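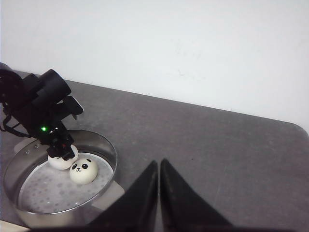
Deriva de la pinza izquierda al sacar bollos de la olla

Foro > Celdas pequeñas > Mantenimiento y ajuste
Respuestas: 7

jmohmand escribió:
Buenos días a todos. Disculpen mi español, no es mi lengua materna. Tengo una celda de dos brazos sobre una mesa gris, con la olla de acero y la bandeja perforada dentro. El brazo de la izquierda baja sobre el bollo liso y lo coge. El otro, que lleva la cámara en la muñeca, espera delante de la olla hasta que llega su turno con el bollo del panda.
El problema es el siguiente: después de 79 ciclos, el brazo izquierdo baja más cerca del borde de la olla que al principio. Son 3 mm, medidos con galga. El controlador es un Tirno y no muestra ninguna alarma. ¿Por dónde empezarían ustedes?

kettler_r escribió:
Por el cero de la muñeca. Apaga, lleva el brazo a la posición de reposo y compara las marcas. En mi celda la diferencia se veía a simple vista.

Esperanza Rivas escribió:
Yo antes miraría los cables. En tu foto el mazo cuelga en bucle al costado del brazo, bastante suelto. Si tira cuando el brazo baja, tienes una fuerza lateral que no está en tu modelo.

jmohmand escribió:
Gracias a los dos. He comparado las marcas y coinciden. Esta tarde sujeto el mazo con dos bridas y hago otra serie.

kettler_r escribió:
Perdona, Esperanza, pero no estoy de acuerdo. Un cable que tira produce un error igual desde el primer ciclo. Aquí el error crece — eso es temperatura o es un tornillo.

Esperanza Rivas escribió:
Depende. La brida del codo puede correrse poco a poco, y entonces el error crece también. Lo tuve en julio con una Bedance y tardé una semana en encontrarlo, porque cada mañana yo misma volvía a colocar el mazo sin pensar.

rosalia_b escribió:
¿Y la olla? Estáis hablando los dos del brazo. La olla es redonda, pesa poco y está apoyada en una mesa lisa. Si el dedo toca la bandeja al salir, la empuja un pelo cada vez. Marca el contorno con cinta en la mesa y lo sabrás en una hora. Veo además un protector gris claro metido en parte debajo del borde de la olla. ¿Está pegado?

jmohmand escribió:
No, no está pegado. He hecho las dos cosas por separado, para no mezclar los resultados.
Primero solo las bridas: 79 ciclos, la misma diferencia que antes.
Después la cinta en el contorno de la olla: se había movido 2 mm hacia la pared, y un poco girada, se nota en el soporte del asa.
Entonces Rosalía tiene razón en la mayor parte, pero me falta 1 mm que no sé explicar. He retirado el protector y he puesto tres topes de goma de la marca Dresix alrededor de la olla. También he subido la altura de salida de la pinza. La luz verde del brazo sigue fija, sin avisos. Mi contador total marca 1.137 ciclos y nunca he reapretado la pinza.

kettler_r escribió:
Ahí tienes tu milímetro. Los tornillos de la brida de la pinza, en cruz y con llave dinamométrica. En el manual de mi brazo el primer reapriete viene a los 601 ciclos; mira qué dice el tuyo. Y revisa el otro brazo el mismo día, también los dos dedos: si las puntas no cierran paralelas, el bollo del panda te va a salir con marcas.

rosalia_b escribió:
De acuerdo con lo del par, pero no toques el cero hasta después de la serie nueva. Si cambias todo a la vez, no sabrás qué fue.

jmohmand escribió:
Entendido. Reaprieto el lunes, hago la serie con los topes puestos y pongo aquí las medidas.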